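The Demonstration Kitchen
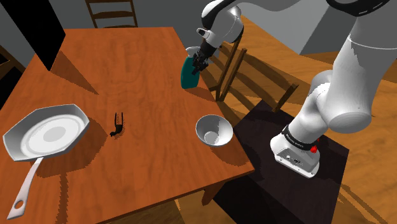 Spray bottle, pan, bowl: the Zinari at work in its simulated kitchen.

Oldřich Hubáček had asked for a kitchen, and Zinari had sent him a login.

"It's the same arm," said the woman from Quintana, who had the resale rights for the whole coast and had driven up to Girnisness to say so in person. "Same joints, same reach, same software. What it does in there it'll do on your bench."

He pulled his glasses down off his forehead. On the laptop the arm had the teal spray bottle by the neck and was holding it over the back of the table. The wood under it was a colour he had never seen on a table anybody ate from.

"Where's the dirt?" he said.

"Sorry?"

"It's a cleaning package. Says so on the quote. Tidy and Wipe, sixteen hundred and two dollars a month." He had the quote beside him, folded in four, and he opened it to be sure. 1,602, before tax. "I run a canteen. Forty lunches. I'd like to see it meet a lasagne."

She laughed, politely, and turned the laptop a little toward herself. The dirt was on the roadmap, she said. Surfaces came first, then objects, then what she called residues.

"And the black thing in the middle?"

She leaned in. "Tongs, I think."

"You think."

"It knows what it is. That's what matters."

Oldřich wasn't sure it was. He had worked nineteen winters beside a dishwasher called Ruretti - the man's surname, he never gave another - who could tell by the sound of a plate going into the rack whether it had been scraped. Ruretti had also stolen butter. You took the one with the other. He looked at the red button on the base of the arm and wondered who, in a kitchen with no people in it, was supposed to press it.

"Can I stop it?" he asked.

"Any time. Go ahead."

He tapped the space bar. The bottle hung there over the wood, a little tilted, with its short shadow underneath. The chair behind the bottle threw its stripes across the floor. It was a handsome light, he'd give them that. His own kitchen had a tube that buzzed and a window onto the bins.

"I'll tell you what," he said. "Bring one. A real one. Bolt it to my bench for a day in June and let it do the lunch pans. If it does the pans I'll sign."

She wrote something down. There was a waiting list for site trials, she said, and a deposit, and the bench would need to be assessed by an engineer. The simulated licence, on the other hand, could start this afternoon.

"To clean a kitchen that's clean."

"To build confidence," she said.

Behind them the cook dropped a tray and swore, and Oldřich got up to find the mop.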